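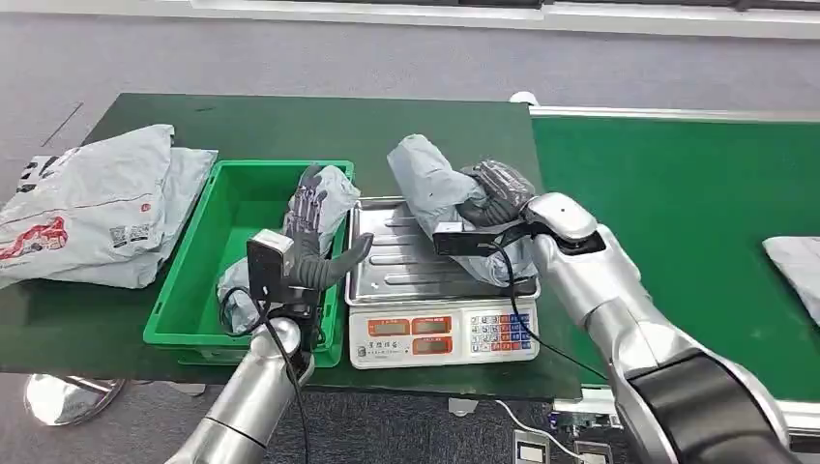
Gray mailer bags and a green crate on the work table

How do you keep a picture book story from stalling halfway?
Posted by Feltumar

Hi all! I've been sketching a story for my niece since December (a heron who delivers letters in a harbor town called Clivport) and I love drawing it, I really do, but I've got 87 loose sketches and only four that seem to belong next to each other. Every time I sit down to write the words, I end up drawing another boat instead. Do you write the whole text first, or let the drawings lead? And how many pages should I plan on? I'd be so grateful for any advice, even if it's "put the boats away."

Budeo
Oh, I know this feeling so well, and please don't put the boats away! What got me through my last one was making a tiny dummy book out of folded printer paper, about as big as my palm, and drawing each page as a stick-figure scribble.

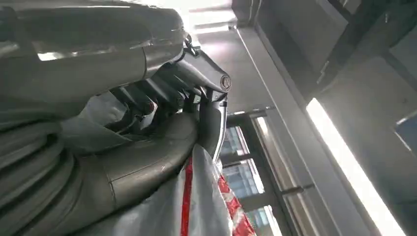 Keep it ugly on purpose, so you won't fall in love with any one page. Once it's folded, you turn the pages and you can feel right away where the story drags. Mine had 7 pages of a bear walking through snow! I cut it to 2 and it was so much better. Most printed picture books run 32 pages, but for a niece you can stop wherever the heron gets home. As for the words, I write one plain sentence at the bottom of each scribble, even something like "heron is lost here," and fix it up later. Then go through your big pile and see which sketches match a page. The rest go in a folder, and you may well find your second book in there.

Farouk
Words first, always. I tried it the other way and ended up with a nice stack of drawings and no story. Also check your paper size before you paint anything, I had to redo a whole set.

Feltumar
Thank you both! I folded a dummy at the kitchen table this evening and the heron is already lost on page four. I'm going to try the one-sentence thing next.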